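Zarthorpe 2 leader arms with Presberg simulator
Reviewed by Kuo-hua Chien
June 2020

The Zarthorpe 2 is a pair of passive leader arms on a common base. You hold the handles, move them, and a two-armed robot elsewhere copies the joint angles. It is sold by Tenedia, who also supply the Presberg simulator with it, so the whole demonstration chain can be run without hardware on the other end. The price as tested was $3,565 with both arms, the base, the foot pedal and a Presberg license for a single workstation. I bought the kit at list price.

I had used the first version for long enough to have firm opinions about it. The encoders were good and almost everything else was not. The handles creaked, the gripper triggers had a dead zone large enough to lose a teaspoon in, and the cable came out of the base on the side where your knee goes. Two of those three are fixed.

Setup

The base clamps to any bench top with a square edge. Mine has a rounded lip and the clamp walked until I put a strip of plywood under it. The arms attach with a single captive bolt each and are keyed, so left and right cannot be swapped. There is one cable per arm to the base and one from the base to the workstation. The base still exits on the knee side.

Calibration is done by seating each arm in a molded rest and holding down the pedal. The rest is a real improvement over the old procedure, where you lined up engraved marks by eye and then did it again. It should be repeated if the base is unplugged. The manual says this once, in the troubleshooting section, and the software gives no warning at all if you forget. I forgot on the second day and recorded a morning of demonstrations with a wrist offset of several degrees. They replayed perfectly well in the simulator, offset included, and I only noticed when I compared the handle angle with my own hand.

Arms and handles

Counterbalance is by springs at the shoulder and elbow. The arm stays where you leave it over most of the workspace and sinks slowly when fully extended. The sinking matters for bimanual work, because the usual way to do such a task is to park one arm and work with the other. If the parked one is out at full reach it will drift, and the recording will contain a slow meaningless motion that a learned policy may well pick up. The brake on the handle stops this. It is a sliding switch under the thumb, and operators have to be told to use it every time.

The triggers are now linear from the first millimeter. Finger opening follows the trigger closely, and I could hold a partial opening without hunting. There is no force feedback of any kind. When the simulated fingers close on something, the trigger keeps traveling, and you learn the contact point by watching. For rigid objects this is a nuisance. For thin ones, such as a wire handle, I found myself squeezing far more than needed, and so did Siu-fong Tsao, who recorded about half of the material for this review. Her traces show full closure on nearly every grasp. Mine are only slightly better.

Wrist rotation is the weak point mechanically. The last joint runs out of travel before a comfortable human wrist does, and there is a hard stop. On a long sweep, for instance turning a cup upright from its side, you can reach the stop halfway. The solution is the clutch: press the pedal, reposition the leader, release. Clutching works without a jump in position. It does leave a flat segment in the recording, and Presberg marks those segments in the log so they can be trimmed.

The simulator

Presberg ships with a small set of indoor scenes and a two-armed mobile robot model. The scene I used most is a room corner with a stone-topped counter and loose household objects. Each arm has a gripper camera, and there is a high view from over the body. Any of them can be shown full size or in a row. Textures and lighting are adequate for their purpose and the frame rate held steady on my workstation, which is not a new one.

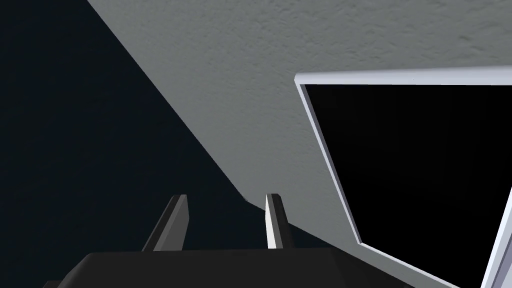
Counter scene, gripper view

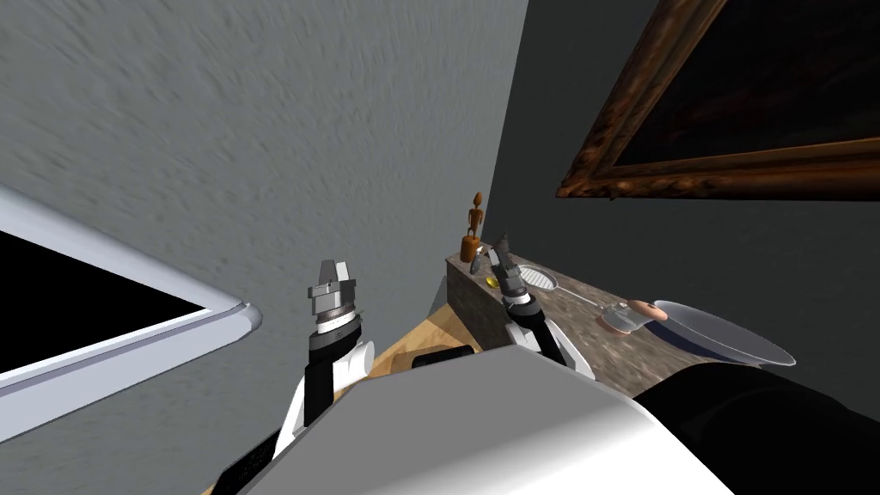

Operators differ in which view they drive from. I started with the high view and glanced at the gripper views only for the last part of a reach. Siu-fong worked the other way round and was faster at grasping, but she bumped the counter edge more often on the approach. Presberg lets you save a view layout per operator, and it records which layout was in use, so you can check later whether the difference shows up in the data.

Two things about the views need attention. First, the gripper view turns with the wrist and there is no horizon indicator. After a few rotations it is easy to lose track of which way is up, and the correct response is to stop and look at another view. A small roll readout in the corner would solve this. Second, the high view can be tilted by the head control, and the head control is mapped to the same pedal as the clutch, with a double press. Accidental double presses are common. You end up with a slanted room and no immediate idea why. The mapping can be changed in a text file but not from the menu.

Depth judgment is the harder problem. There is no stereo display in this package. For objects lying on the counter I learned to bring the fingers down beside the target first and use the surface as a reference, then move sideways. This adds time to each demonstration, and it also teaches the policy to make the same detour. I am not convinced that is bad. A policy that comes down beside things and slides across knocks over fewer of them.

Recording

The task for most of the test was to pick a named small item from the counter and put it in a pan. I kept the start positions varied by hand, using the scene editor, since the built-in randomizer has only one setting and it scatters objects too widely. Several ended up on the floor before the episode began.

We recorded 110 demonstrations between us and threw out 17. Most of the rejects were operator error: a forgotten brake, or a drop that was then recovered in a way I did not want in the set. A few were caused by the software writing the episode end before the arm had come to rest. That last fault comes from the automatic end detection, which watches for the gripper opening over the goal region. Turn it off and use the button on the left handle.

The file format is plain enough. Each episode is a folder containing joint angles for leader and follower, trigger values, camera streams and a short text log. Leader and follower are timestamped separately, which I was glad to see. Lag between the two was small and constant in simulation. I make no claim about lag on a real robot, as I have not connected one to this version.

Playback is good. You can scrub through an episode, take over from any point with the leader arms, and save the result as a new branch. Taking over requires matching the leader pose to the follower, and the screen shows a ghost arm to match against. This took me a while to get right and I never enjoyed it. The tolerance is tight, the ghost is drawn in nearly the same gray as the gripper, and there is no tone when you are within range. Once in, though, corrections are quick. For data collection meant to fix a policy's known failures, this is the feature I would pay for.

Compared with hand guiding

I also own an older Chou hand-guided arm, where you take hold of the robot itself and push it through the motion. For a single arm and a short task it is still the quicker way to get a usable demonstration. You feel contact directly and depth is no problem at all, as your own eyes are on the object. Against that, your hands and sleeves are in the camera streams, you cannot easily guide two arms at once, and the robot's recorded motion is shaped by where you were able to stand. With the leader arms the camera streams contain only the robot and its surroundings, and both arms can be run by one seated person.

Fatigue is lower than with hand guiding, though not absent. I could record for up to 2 hours before my error rate rose visibly. Shoulder height is the main factor. The base has no height adjustment, so it has to come from the chair.

Faults and support

The left trigger developed a click after a week. It had no effect on the readings. Tenedia sent a replacement handle without asking for the old one back, and fitting it took a hex key and some patience with a very short ribbon cable. Presberg crashed a handful of times, always when switching scenes with a recording open. No data was lost beyond the open episode.

Documentation is a printed manual and a set of web pages that do not quite agree. The web pages are newer. The pedal wiring diagram is wrong in both.

The license is tied to the workstation and not to the arms, so moving the arms to another bench means a request to Tenedia and a wait. If you intend to share the kit between rooms, get that settled before ordering. Existing owners of the first version can buy the new handles separately and they fit the old arms, but the molded rests do not, and you would still be calibrating by the engraved marks.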